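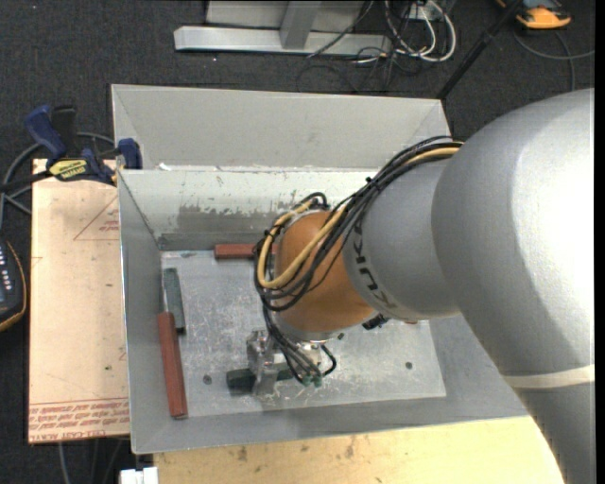
Materials Storage and Handling
Handout 3: Short bar in open bins

Module tutor: Kanchan Pal
Workshop sessions: Trevor Bickerstaff
Revised 10 January 2025

Read this before the stores session. Bring it with you, as the table of terms from Handout 2 will not be given out again.

1. What counts as short bar

Full lengths of bar arrive in bundles and go on the cantilever racks. Once a length has been cut, the pieces left over are either remnants or scrap. A remnant is long enough to make at least one more part from the current job list. Anything shorter is scrap and leaves the stores at the end of the week.

In our stores the longest piece that may go in a bin is one that lies flat on the floor of it, at any angle. A bar that has to be propped against a wall to fit goes back to the rack. People get this wrong when the racks are full, and the bins then have ends sticking out over the aisle.

2. The bins

Metal bins with sloping sides are used for short bar. The slope brings pieces down towards the middle of the floor as the bin empties, so the last few can be reached. The cost is capacity. A straight-sided bin with the same opening holds more, and most of the plastic tote boxes in the small parts area are straight-sided for that reason.

Wear is normal. Bar ends score the floor every time they are dragged, and any coating on the walls goes first where bars strike it. Scratches and rubbed patches are not a reason to take a bin out of use. The following are:

– a split or opened seam
– a floor that has bowed so the bin rocks on the bench
– a rolled edge that has torn and left a sharp lip
– oil or coolant standing in the bottom

A bin with any of these is emptied and put by the roller door with a red tag. Write what is wrong on the tag. "Damaged" is not enough.

3. How bar lies in a bin

Parallel bars pack closely. If they are all laid the same way, the bin holds more and each bar supports the next. Bars dropped in at random cross one another and leave large gaps, and a crossed bar is held off the floor at one end or in the middle. When the piece underneath is taken away, the upper one rolls or drops.

With a nearly empty bin the problem is different. A round bar on a flat steel floor will roll if the bin is tilted even slightly, and it stops when it meets a wall or another bar. Two or three bars left in a bin are therefore seldom where the last person put them. Look first, then reach.

Order of picking:

a) Take the uppermost bar, even if a lower one looks closer to the size you want.
b) If two bars cross, the one on top comes out first.
c) A bar lying close against a wall is rolled or slid away from the wall before it is gripped, so there is room on both sides of it.
d) Grip near the middle of the length. A bar held near one end swings down at the other.
e) Lift straight up until the whole bar is above the rim, then move sideways.

Point (c) is the one that trips up new starters. Fingers get pushed down between the bar and the wall, the bar is lifted at an angle, and the knuckles meet the rim.

4. Colour

Colour on bar can mean several things and they must not be confused.

Paint or dye put on by the supplier or by us marks the grade. The stores chart is on the wall by the saw. Charts differ from one supplier to another, and a colour that means one grade at Prolton may mean another at Kanance. Stock from both is repainted to our chart at goods-in.

Rust gives a reddish-brown surface on plain carbon steel. Copper and some of its alloys can also look reddish-brown, and so can certain primers. Do not name a material from a brown surface alone. Weigh the piece in the hand, try a magnet, and look at a freshly cut end.

Green may be paint, a plastic sleeve or, on copper alloys, corrosion. A file touched to the end will usually settle it.

If the grade still cannot be confirmed the bar is treated as unknown and goes in the quarantine rack. It does not go back in the bin it came from. Mixed grades in one bin caused most of the rework Ye-rin Chae logged last April, and nearly all of it came from remnants with the painted end cut off. Cut from the plain end. If both ends have to be cut, mark the piece again before it is put down.

5. Labels and records

Each bin has a card holder on the front. The card shows grade, nominal diameter, shape (round, square, hexagon) and the bin number. Bin 1146 is the training bin and its card is deliberately incomplete. You will be asked to fill it in.

Lengths are not recorded for pieces in bins. Ha-rang Ko tried a length sheet for one term and it was out of date by the second week. We now measure when the bar is needed.

6. Exercise for the session

Work in pairs. Each pair will be given one bin holding 11 bars of mixed material.

– Before touching anything, sketch how the bars lie and write down the order in which you would take them out.
– Take them out in that order. Note any bar that moved when you did not expect it to.
– Sort by material. Write down the test you used for each bar.
– Measure, mark and return the remnants, laid parallel.
– Complete the card.

Gloves and safety shoes throughout. Long sleeves are fine for this session but not for the sawing one that follows.

Hand in the sketch with your notes. Neatness of drawing is not marked, but crossing bars must show clearly which is on top.

Next handout: sheet and plate on edge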